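Sunday project thread, because it's April 26, 2026 and I have officially run out of excuses. We're doing the hair stuff.

The rule today is that everything I wear in my hair or on my wrists has to fit in one shallow white box. If it doesn't fit, it goes in the giveaway bag. 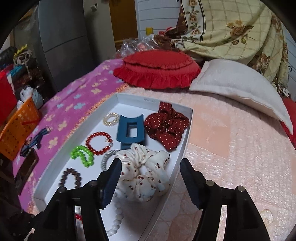
Started on the bed like I always do, which means I have to finish before I can sleep. It's the only deadline that works on me.

First thing in was the cherry scrunchie, obviously. White with the little dark red cherries, so puffy it takes up the space of three normal ones. I don't care. I got it at the Kusik market in March and I have worn it to the grocery store, to the dentist and to one wedding (outdoors! it was fine!)

The maroon polka dot one stays too. It's my work scrunchie. Cream dots, very serious, goes with the one blazer I own.

Now the claw clip. I'm picky about these. Mine is a matte dark teal-blue and I've had it two years, it came from that tiny Soylu shop by the bus station that sells phone cases and umbrellas and, for some reason, excellent claw clips. Matte holds better than shiny on my hair. I will not be taking questions

Okay someone already asked. I have fine hair, a lot of it, just past my shoulders. Shiny clips slide out by lunch. Matte ones make it to dinner.

Coil ties: I used to have a whole drawer of these. They stretch out and then you keep them anyway because you heard hot water shrinks them back. (It sort of does? I did a batch in a mug last year and half of them came back.) Keeping the pale gold see-through one because it's pretty, and the rest are in the bag.

Also keeping a gray and white hair band that I forgot I had. Found it inside a winter hat. Hello again

BRACELETS. This is where it gets emotional.

The dark red beads are my favorite, very glossy, they look like pomegranate seeds to me. I bought them on the Mivport trip from a lady who had 16 trays of beads out on a folding table and let me dig through every one of them.

Lime green is the loud one. Goes with nothing. I wear it all summer. It never lies flat either, it always twists itself up like it has somewhere to be

And the brown one is for days when I want to look like a person who drinks tea

Giveaway bag update: 14 things so far. Mostly hair ties, one headband that pinches behind my ears, a bracelet that turns my wrist green by noon, and a bow I bought for a party in a mood I have never been in since.

Someone wants to know where the box is from. It's just a box, sorry! I looked at the Imero drawer organizers, the ones with all the little compartments, and then I thought about myself trying to put a puffy scrunchie into a little compartment at 7 in the morning. Shallow and open is better for me. I can see everything and grab it half asleep.

Do wash your scrunchies while you're at it, by the way. I put mine in a mesh bag on cold and hang them over the shower rod. The cherry one takes forever to dry because there's so much fabric in it, so don't leave it for Sunday night if you want it Monday.

Beaded bracelets I just wipe with a damp cloth and then check the elastic. If you can see it going fuzzy between the beads, restring it now. I lost one in the parking lot of a pharmacy last year and I was picking beads out of my shoe for a week.

Still to figure out: bobby pins. They're in a mint tin right now and the tin does not shut. If you have a system please tell me.

Bag's by the front door, box is going on top of the dresser. Next weekend is scarves, and there are a LOT of scarves.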